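How a Small Film Found Its Audience: Word of Mouth and the Run of "Grosus"

By Yareli Ibarra
18/08/2024

Project report, Film and Audiences, summer session

I chose this project because of my aunt, who goes to the movies maybe twice a year and picks what to see by asking the lady at the bakery. This summer the lady at the bakery told her to go see "Grosus," a quiet film about a retired bus driver who takes up competitive ballroom dancing after his wife dies, and my aunt went, and then she went again with two of her neighbors. I had never heard of it. I study film, I read about film on my phone every morning before I get out of bed, and my aunt got there before me. That seemed like something worth looking into, and my instructor was kind enough to agree.

The question I settled on, after a couple of versions that were much too big, was this: how did the people who saw "Grosus" at one movie theater hear about it, and did that change during the run? The theater is the Flasari, which has two screens and sits on the main street of Berance between a shoe repair place and a bank. It showed the film for 16 days. I was there for most of the evening shows and as many of the matinees as my work schedule allowed.

Background

"Grosus" came out through a small distributor called Matei, with almost no advertising budget. There was a trailer, one poster (the good one, with the shoes), and a short radio interview with the director that aired on a weekday afternoon. None of the actors are names my classmates knew. The lead is a stage actor who had done only bit parts in movies before, usually as a judge or a priest, and he carries the whole thing with a kind of stubborn shyness that I found very moving once I finally sat down and watched it.

Films like this usually open weak and are gone by the second weekend. The theater manager told me he had booked it for one week as a favor and expected to have a bigger animated picture in its slot by the following Friday. Instead the second week sold better than the first, and he held it over for two extra days beyond that. Total admissions came to 1030, a number he wrote on the back of a popcorn bag for me, and I still have the bag.

I did some reading before I started, mostly on how studios used to do "sneak previews" and then count on barbers and cab drivers to spread the news. The older writing on this is a pleasure to read and a bit short on evidence. The newer writing has a lot of evidence, nearly all of it about posts and star ratings online, and not much on what people say to each other over a fence. I wanted to put my small project somewhere in the space between the two.
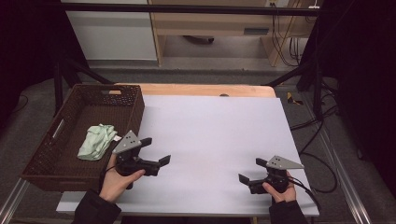
I don't trust anybody's memory of how they heard about a movie, came the reply from one reader of my first draft, and I doubt you should either. People see a poster ten times and then give the credit to their sister.

I took that comment seriously and it changed the survey. My first version had a single question, "How did you hear about this film?" with boxes to check. The new version asked people to write down everything they could remember seeing or hearing about the film before they bought a ticket, in any order, and only then asked which one made them decide to come. It made the sheet longer, and I worried people would leave it on their seats, but moviegoers coming out of a film they liked are very patient with a student holding a clipboard. A few of them stood in the lobby and talked to me until the lights were turned off over the candy counter.

How I collected the answers

Each sheet was one page, printed on both sides, with 6 questions. I handed them out after the show and never before, so that no one would sit through the film thinking about how they came to be there. People could fill them out in the lobby or bring them back later, and there was a shoebox at the ticket window for that purpose. I ended up with 250 usable sheets. I left out the ones where only the first question was answered and the ones where I could not read the handwriting, though I did try (my mother was a help with those).

I also did longer interviews with people who had come more than once. These were loose conversations and I did not use a script. I asked what they told other people about the film, and I wrote down the wording as closely as I could, because the wording turned out to be the part that interested me most.
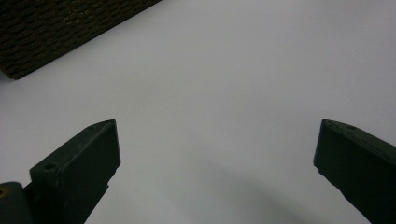 White surface between two green gripper fingers.

What people said

The first few days, the answers were mostly what you would expect. People came because they always come on that night, or because the other screen was sold out, or because they heard the director on the radio. Quite a lot of the first weekend's audience belonged to dance clubs, and I should say plainly that I had not thought of them at all when I planned the project. A ballroom club from the next town over had seen the trailer and arranged carpools. They laughed in different places than everyone else did. There is a moment when the bus driver's partner counts him in on the wrong beat, and the dancers in the audience groaned out loud while the rest of us sat there wondering what we had missed.

By the middle of the run, the answers had changed. The trailer and the poster were still on people's lists of what they remembered, but they were hardly ever marked as the thing that made up their minds. What people wrote instead was "my daughter," "the man I buy eggs from," "everyone at choir." One sheet just said "Doris," underlined. In the second week, most people named a person, and the person was usually someone they saw face to face every week.

I had expected social media to be a bigger part of it. It was there, mainly among people close to my own age, but it worked differently than I had guessed. Several people told me they saw a post about the film, forgot it, and remembered it again when a relative brought the movie up at dinner. So my skeptical reader had a point, and the posts may have been doing some quiet work that did not get credit. I can't separate the two with the sheets I have.

The wording of a recommendation

When I asked repeat visitors what they said to other people, I thought I would hear about the plot. Hardly anyone told the plot. They told one scene, and it was nearly always the scene in the bus depot, where the driver practices his steps alone between the parked buses and the night cleaner turns up her radio for him without saying anything. People described it to me with their hands. A woman who had seen the film three times told me she never mentions the dead wife when she recommends it, since her friends would think it was a sad movie and stay home. Her husband, standing next to her, said that he always mentions the dead wife, and they had a friendly argument about it right there by the door.

This made me look at the trailer again. The depot scene is not in it. The trailer is built around the final competition, with fast cutting and a swelling song, and it sells the film as a story about winning. I don't want to be too hard on whoever cut it, since a man shuffling around in a depot is a tough thing to sell in two minutes. But the people who loved the movie were describing a slower and smaller film than the one being advertised, and it was their version that filled the seats in the second week.

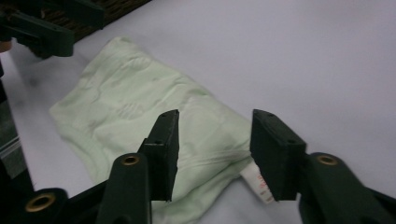 Mint-green fabric on the white tabletop, jaw pads open.

Problems with the project

There are several. I only talked to people who came, so I know nothing about the people who heard about "Grosus" and decided it wasn't for them, and there must have been plenty. The people who filled out a sheet were probably the people who liked the film best. I was also a familiar face in that lobby by the end, and I suspect a few of the regulars were being generous to me.

The other thing is that Berance is a town where people talk. The Flasari has been on the same corner for as long as my aunt can remember, and going there is half about the movie and half about who you run into. I would love to see the same survey done at a big multiplex off a highway. My guess is that the man with the eggs would not come up as often, but it is only a guess.

If I did it over, I would start a week before the film opened and ask people coming out of other movies whether they had heard of it yet. I would also put a line on the sheet asking whom they planned to tell. I thought of this on the next to last night, while I was already in the car, and I was annoyed about it all the way home.

Thanks

My thanks to the manager and staff of the Flasari for letting me take up space in their lobby, to the ballroom club for explaining the wrong beat to me in detail, and to my instructor for talking me out of the first three versions of this. Thanks also to my aunt, who has asked me to mention that she has now seen the film four times, and that she cried at the depot every time.

The survey sheet and a full list of the written answers, with names removed, are in the project folder in the department office.

Related reports

Why the Matinee Crowd Stays for the Credits
Dubbing or Subtitles? A Week of Asking at the Ticket Window
Stage Actors in First Screen Leads: Three Case Studies
The Poster with the Shoes: Design on a Small Budget
Radio Interviews and Opening Weekends in August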